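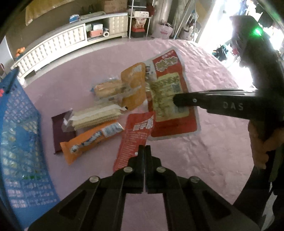

Brustow hand-held demonstration kit: our review

I've wanted to write up Brustow for a while, because I'm so fond of the idea behind it. You hold the grippers yourself, go into somebody's home, and do the chore while the cameras record, and the robot learns from that later on (no hauling an arm up the stairs!). Snack packing on a bed is a lovely test, I think. Soft quilted cover, shiny wrappers, a plastic basket with holes in its sides — all the things a tidy lab bench spares you.

We recorded 440 demonstrations over 6 homes and trained with the Bouvier recipe just as it comes. Thin packets like the orange one were the slowest to teach, and I'd still want 1,000 before trusting it with a kitchen. 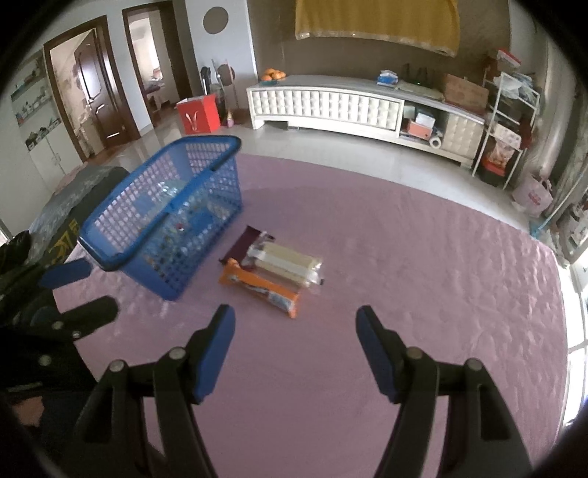 What I'd change

The blue rubber pads are my favorite part, and I'd gladly buy spares. The Landby export tool is another matter — it choked on anything over 100 clips, so we split every batch by hand, and that ate up most of a Friday. I'd buy the kit again all the same, and I've already told the folks at Prultport to try ours before they order.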